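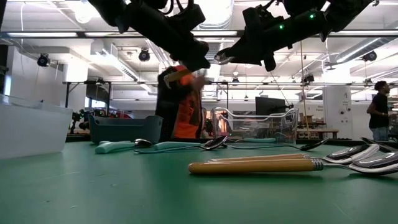 Spoons with honey-colored handles, plus the mint green ones

How do I get the cloudy look off wood-handled flatware?

Posted by Guðlaug Kárason, 4 Oct 2025

Hi all! I inherited a big mixed batch of flatware from my aunt in August and I love it, especially the ones with wood handles. No idea what make they are. Some pieces in the batch have gone kind of cloudy on the handle, like a glass that's been through the dishwasher too many times, and two of the knives feel a bit loose where the blade goes in. My aunt had a dishwasher and I'm pretty sure everything went in it, forks, pans, the cat's dish, everything.

I've tried warm water and dish soap (nothing) and a little olive oil on a paper towel. The oil looked great for an evening and then it was cloudy again the next morning, and also a little sticky, ugh. My sister says sand them. I'm scared to sand them! We're having eight people over for dinner soon and I'd love to put them out. Is there something gentler I should try first?

tablescraps_jo

Oh please don't use olive oil again, it goes rancid and that's your stickiness. Wash it off with soap and let the handles dry standing up overnight.

First figure out if it's bare wood or wood with a finish. Put one drop of water on the handle of your ugliest piece and wait a few minutes. If the drop soaks in and leaves a dark spot, it's bare or close to it, and food-grade mineral oil is what you want. Rub it in, leave it a few hours, wipe it off, do it again the next day. Mine took three rounds before they stopped drinking it up. If the drop just sits there you've got a coating, and oil will only smear around on top. In that case try a dab of paste wax and buff it with an old T-shirt. It hides a lot of haze, but if the coating is really shot it won't fix it.

And some of the old "wood" handles are plastic or resin made to look like wood! I had a set for years before I figured that out. Those I'd do with plastic polish and a soft cloth, and test it on one first.

For the loose knives, I cleaned out the gap with a toothpick and used a tiny bit of two-part epoxy, then stood them in a jar of rice overnight. Keep them out of hot soaking water after that.

rmh_kitchen

just sand them, 400 grit, takes ten minutes. did all of mine

tablescraps_jo

I'd still do the water drop first. If it's a thin coating you'll go right through it and then you're refinishing the whole batch before dinner.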